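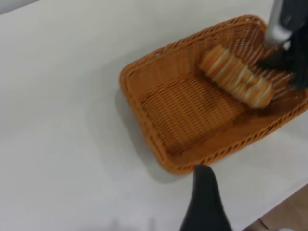 4.2 Fatigue and the late innings

Our third question was whether starting pitchers in the Craddock league lose their command gradually or all at once. Anyone who has sat behind home plate on a cold evening will have an opinion on this, and we had ours too, so we tried hard to let the charting sheets speak first. Kylie Whitcombe and a second scorer worked through 2328 plate appearances, marking where the catcher set up and where the ball crossed.
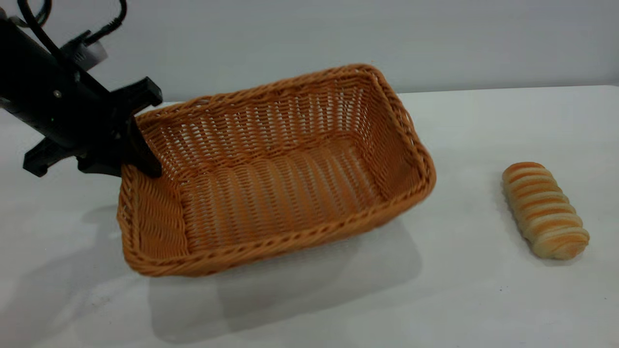

Figure 3a. Gripper at the left end of the woven basket.

For most starters the miss distance barely moved through the first four innings. It then crept up, a little more each time through the batting order, and the change was easiest to see in breaking balls thrown from behind in the count. The Skorkevell starters were the happy exception – their coaches pull a pitcher early, and we simply have very few late innings to look at.

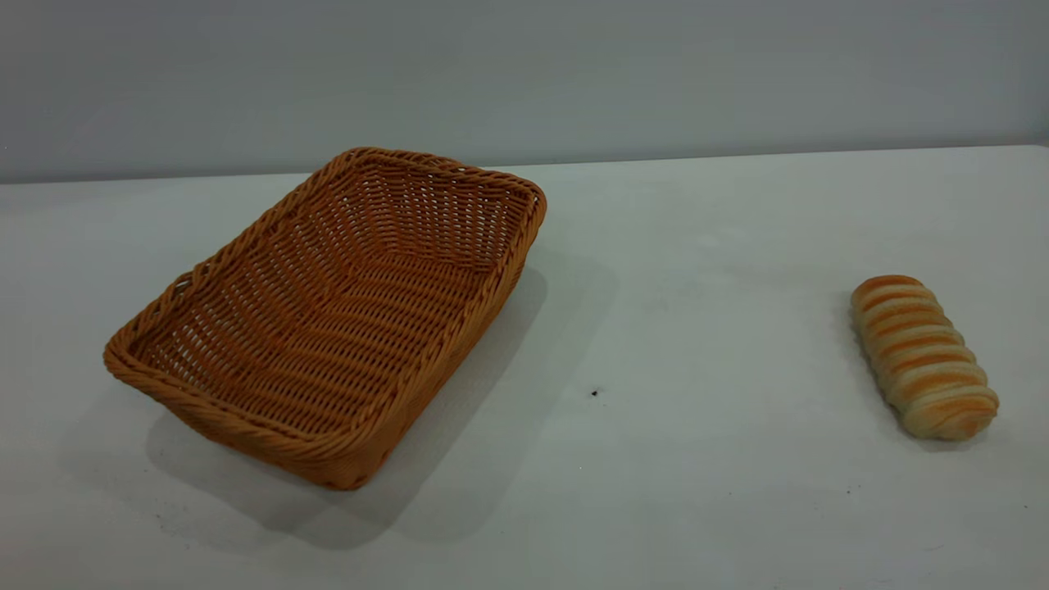 Figure 3b. Basket and bread set well apart on the white tabletop.

We also asked the pitchers how tired they felt between innings, using the short form that Elsie Grimshaw drew up for the Grallidance club. Some 200 forms came back filled in, many with lovely notes in the margins. The ratings followed the charted misses fairly closely for older players, and hardly at all for those in their first season, who told us they felt fine nearly every time we asked.
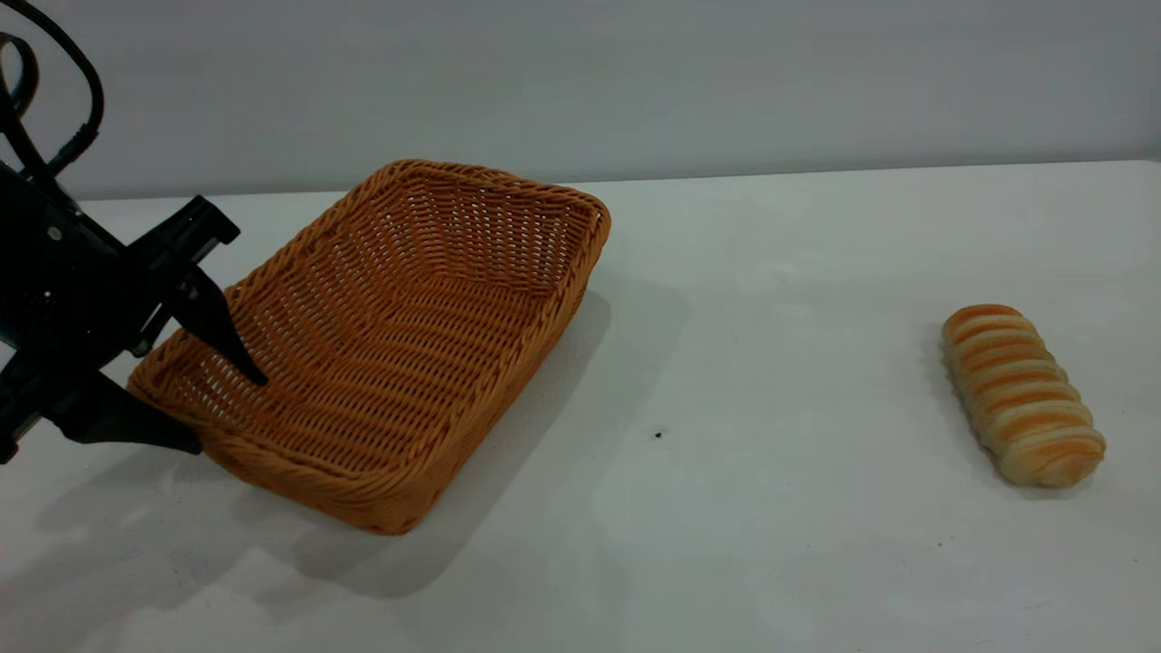

Figure 3c. Gripper fingers at the basket's rim.

One caution belongs with these results. The Ollenus ground has a noticeably steeper mound than the others, and visiting pitchers missed high there from the very first batter. We have kept those games in the main analysis and report the figures without them in the appendix.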